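About Cumero

We started Cumero to teach grippers to pick things up. Most of what we know comes from the things they dropped.

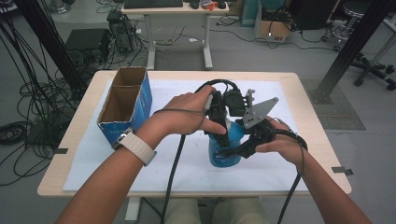 The one everybody asks about is the Rerner job. In May our second gripper, the Quartey, went out to a packing line after 1000 clean test grips on our own table. On its first morning there it lost power with its fingers shut and stayed shut. The release was a software button. The software, of course, had no power either. It took 20 minutes and a borrowed screwdriver to get the customer's bottle back, and the customer watched all of it.

Nobody was hurt, but a finger could have been where that bottle was -- so we pulled every unit and started over. The Quartey now has a mechanical release you can work with a gloved thumb, and it gets tested with the plug out.

Aicha Younis runs our fault log, which is up to 400 entries and open to any customer who wants to read it. Bring coffee. Entry 2 is still unexplained.

We also make the Tronunard wrist mount. It has its own section in the log.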